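道馆例会记录(九月这一次,我来记)

晚上七点一刻开始,比说好的晚了十五分钟,都怪门口那条路在修,大家绕来绕去。我先声明一下,我记东西是想到哪写到哪,上回那份有人说像聊天,那这回还是像聊天,各位多担待!

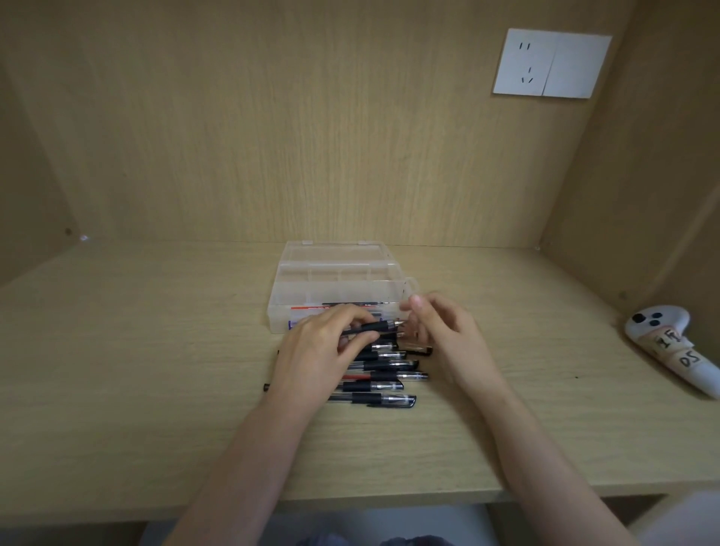

先接着上回没谈完的,就是初级班要不要把套路和对练分开上。上回吵到快十点也没有结论,这回一坐下又有人提起来了,我看躲不过去,干脆放在第一条。

一、初级班课程怎么排

现在的排法是一节课九十分钟,前三十分钟热身和基本功,中间练套路,最后二十分钟对练。教初级班的两位都觉得对练那二十分钟太赶,护具穿上脱下就去掉一大截,真正打起来没几个回合。我自己带过半年初级班,这个我太有体会了,刚把人配好对子,一看钟,该行礼下课了。

主张分开的一方说,一周两节,一节专门套路,一节专门对练,学员心里有数,护具也只要带一次。反对的一方说,很多成年学员一周只来得了一次,要是他老赶上套路那节,学半年都没跟人碰过手,那不成了体操班嘛(这话有点重,当场有人不高兴,不过后来都笑了)。我个人偏向不分,但是改成单周重套路、双周重对练,每节课两样都有,只是比例不一样。这样哪怕一周只来一次,也是轮着来的。

讨论了好一阵,定下来:从下个月起试单双周,试两个月。课表由我重排,贴在更衣室门口和群里。试完以后再问学员的意见,问的时候别只问老学员,新来的也要问。

顺便有人提到套路本身教得太快。我们第二套一共就那么几个转身,很多人手上的动作背得滚瓜烂熟,脚底下全是飘的。我同意放慢,宁可一节课只抠一个转身。以前带我的老师让我在墙角练了整整一个冬天的马步转弓步,当时恨得牙痒痒,现在想想那是我练得最扎实的一段。这一条没有表决,两位教初级班的自己掌握。

二、对练强度和受伤的事

上个月有两起小伤,一个是手指戳到了,一个是脚背踢在别人手肘上,肿了一个多星期。都是中级班的自由对练。两边本人都说没什么,可我觉得还是得拿出来讲一讲,不能每次都是"没什么"。

我们原来的规矩是自由对练按三成力,问题是每个人心里的三成差得太远了!有的人三成是摸一下,有的人三成能把你推出去两步。中级班那边提议,每次自由对练之前先做两分钟的"试力",两个人轮流打在对方前臂护具上,对方说轻了就加,说重了就减,双方点头才开始。我觉得这办法好,不花钱也不费事,大家都赞成,下周就用起来。

另外又重申了一遍老规矩:指甲要剪,首饰要摘,头发长的扎起来;带教的人喊停必须立刻停,手已经出去了也要收住。有人问能不能给对练计分,大家玩得更有劲。我是不太愿意,一计分那三成力马上变八成,看看几个年轻学员的眼神就知道了。这事先放着。

三、和 Romley 那边的交流课

Romley 武馆又来问要不要一起办一次交流课,还是去年的形式,他们教一个小时摔法,我们教一个小时短打,最后半小时混着练。去年那次我自己收获挺大,尤其是他们讲怎么贴上去以后用腰带人,跟我们平时拿手去拉完全是两个路子,回来以后我把这个放进了短打第三组的练习里,有几位学员应该还记得。

这回争的是场地。他们地方大,垫子全铺好的,可是离我们远,坐车要换一次。我们这边近,但垫子只够铺半个场。说来说去还是去他们那儿,摔法没垫子真不行,我可不想看谁的后脑勺磕在硬地上。时间等他们回话,初步说好是上午,带午饭。

人数他们希望我们不要超过二十个,报名先到先得,初级班要满三个月才能去。这条是我加的,没练过倒地的人去学摔法太冒险。为这个我愿意在交流课之前单开两次倒地课,前倒、侧倒、后倒都过一遍,不收费,来就行。

四、垫子和护具

这一条花的时间最长,居然不是第一条,我挺意外的。

垫子有六块边上开了口,胶带贴了又翘,翘了又贴,赤脚踩上去很不舒服。问了两家报价,Rellik 的厚一点,整批换下来是3000元,运费算在里面;Grasta 的薄一点,2000元,要自己去拉。我们账上现在能动的钱不太宽裕,两种都买得起,只是买了厚的,年底换沙袋就得往后推。

想要厚垫子的理由很直接,接下来要多练摔和倒地,薄了不顶用。想要薄垫子的说,太厚站着发软,练套路和步法的时候脚底下没根,踝关节反而容易扭。我两边都觉得有道理(所以我当不了法官)。后来有人想到个折中的办法,先向 Rellik 各种厚度都借一块样品来,铺在场地靠里的角上,套路、步法、倒地各踩几天再说。就这么办,样品我去联系。

护具那边,胸甲有四件绑带松了,缝一缝还能用,已经有人领回家去缝。前臂护具要补两副小号的,最近来的几位个子都小,戴着中号一直往下滑,练着练着就得停下来往上拽。洗护具的排班又断了,从这个月起改成哪个班最后用哪个班擦,擦完挂起来,不要一团塞进柜子,上次我打开柜门那个味道……不多说了。

五、签到和学费

签到本翻了一遍,九月到现在一共287人次,比我想的多。晚班挤,早班空,早班常常只有四五个人对着一面大镜子练。有人提议早班改成自由练习,不设带教,会员自己来。教早班的那位不同意,说来早班的多半是年纪大一点的学员,更需要有人看着姿势。我站在这位一边,膝盖往里扣这种毛病,自己是看不见的。早班照旧,但是开始时间往后挪一刻钟,从六点半改成六点三刻,天越来越晚亮了。

学费不涨。这句话我特意单独写一行,因为会后已经有三个人来问我。

年底之前续费的还是照老办法送一次单独指导,时间自己跟带教的约。

六、冥想和呼吸那一节

最后剩二十来分钟,谈了收功那一段。现在每节课结束前有五分钟静坐调息,有人觉得可以拉长到十分钟,也有人觉得刚打完一身汗,坐着发冷,还不如多拉伸。我本来没什么意见,后来听一位学员说,自从认真做这五分钟,晚上睡得好多了,上班跟人起争执的时候也知道先吐一口气再开口。我听了还挺感动的,我自己坐着的时候经常在想晚饭吃什么。

定的是五分钟不变,静坐前先加三分钟拉伸,天冷了允许披外套坐。愿意多坐的,下课后场地可以再用一刻钟,灯留一排就行,走的时候记得关窗。

还有人推荐一本叫《Dijkstra 呼吸练习》的小册子,里面讲四拍吸、六拍呼,配合站桩用。我翻了几页,第102页后面那几张站桩进度表挺实用,可以拿来给初级班当家庭作业。册子放在鞋柜上面,谁看谁拿,看完放回来,别折角!

七、零碎

更衣室的门锁又卡了,先往上抬一下再拧,能开。换锁的事下回说。

有人落下一条白腰带和一个蓝色水壶,在柜子最上层。

小朋友班的家长想进场观看,大家同意每个月最后一节课开放,其余时间请在外间等。坐在场边的时候麻烦不要喊动作名称,孩子会不知道听谁的。

考级的事没来得及谈,挪到下次第一条,请几位带教的先把自己班上准备考的人报给我,写在纸条上或者发群里都行。上次考级拖得太晚,后面几个孩子都困得睁不开眼,所以这回我想分两批考,先跟大家打个招呼,有意见可以提前想好。

九点四十散的会。下次还是老地方,七点钟,请准时,茶水我带,点心哪位方便就带一点,上次那个芝麻饼很好吃。

联系我们:请到前台留言或在会员群内联系 | 版权所有,未经许可请勿转载 | 返回顶部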